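The Case for the Slow First Chapter

Young adult publishing has settled on a rule for openings: the disaster must arrive by page 7. Editors repeat it to writers, and writers repeat it to one another. It has produced a good many exciting first pages and, in the view of this column, a good many forgettable books.

The reasoning behind the rule is easy to follow. A teenage reader in a bookstore or a school library is thought to give a novel a minute or two. If the city is already burning, the book may go home in a backpack. If the heroine is still eating breakfast, it may go back on the shelf.

What the rule overlooks is the use a reader makes of breakfast. A survival story depends on loss, and a loss has no weight until the reader knows what was there before. In the novel Riner, to take a recent case, the flood comes in the second paragraph. The narrator's brother is swept away in the fourth. He is mourned for the remaining chapters, and we never learn what he was like to share a room with.

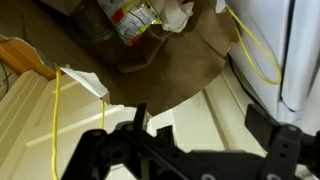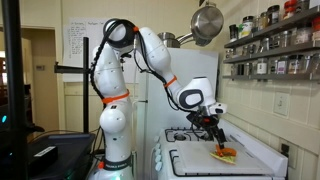
Opinion
By Dilwyn Harries
14/06/2025

Compare Prarel, which spends most of its first 100 pages in a mountain school in February. The students quarrel over a borrowed coat. A teacher loses her patience with a boy who deserves it only in part. When the road closes and the heating fails, the coat matters a great deal, and so does the boy. Younger readers are said to find this portion of the book dull. The reading group I have attended for several years, whose members are mostly 15, spent an entire meeting on the coat.

Older fiction for the young was less hurried. My own copy of Bowen, printed in 1956, does not put its children in the boat until the fifth chapter. By then the reader knows which of them will be seasick and which will lie about it.

Bülent Akyol, who has edited fiction for this age group for most of his career, has put the opposing view to me with some force. A slow opening, he argues, is often a lazy one, and for every Prarel there are dozens of manuscripts in which nothing happens because the author has not yet decided what should. I accept the point. Patience on the page has to be earned, and a dull chapter is not improved by being called careful.

Even so, the remedy for a weak beginning is a better beginning. Publishers should allow their writers that option - and should stop returning manuscripts with a note asking for the explosion to be moved forward. Teachers and librarians can help by recommending a book for its people as readily as for its plot.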